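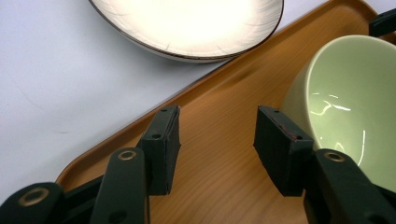
Figure 5.1 A white plate with a dark brown rim band, beside a serving tray with a wood-grain finish.

Chapter 5
Ceramics in Everyday Use

Learning Objectives
After completing this chapter, students should be able to:
Define the terms body, glaze, and firing.
Distinguish earthenware, stoneware, and porcelain by their properties.
Explain how a glaze forms and why it may craze.
Describe how a small pottery plans its production.

Key Terms
body, bisque, crazing, earthenware, flux, glaze, porcelain, stoneware, vitrification

Introduction
Most households own more fired clay than they realize. Plates, bowls, sinks, wall tiles, and flowerpots all begin as a soft mixture of clay, water, and ground minerals. Heat changes that mixture permanently. Once clay has been fired, it cannot be softened again with water, and its shape is fixed.

The material from which a piece is formed is called the body. The thin, glassy coating on its surface is the glaze. Body and glaze expand and shrink as they are heated and cooled, and they must do so at nearly the same rate. When a glaze shrinks more than the body beneath it, a network of fine cracks known as crazing can form.

This chapter follows clay from the pit to the table. It draws on a case study of the Gesholm Pottery in the harbor town of Ornport, where firing records are kept for every kiln load. One September load held 1,214 pieces, of which 98 were rejected on inspection. Students will return to these records in the review exercises.

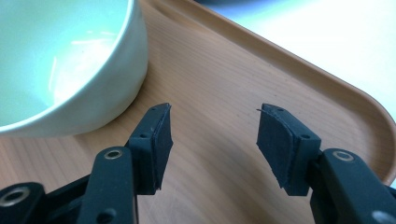

5.1 Types of Clay Bodies
Clay bodies are grouped mainly by firing temperature and by how much water they absorb after firing. Earthenware is commonly fired at temperatures somewhat above 1,000 degrees Celsius. It remains porous and must be glazed if it is to hold liquids well. Stoneware is fired at higher temperatures and becomes dense and hard. Porcelain, made chiefly from white kaolin clay with feldspar and quartz, is usually fired higher still, and thin pieces may allow light to pass through.

The process by which part of the body melts and fills its pores is called vitrification. Section 5.2 examines this process in detail.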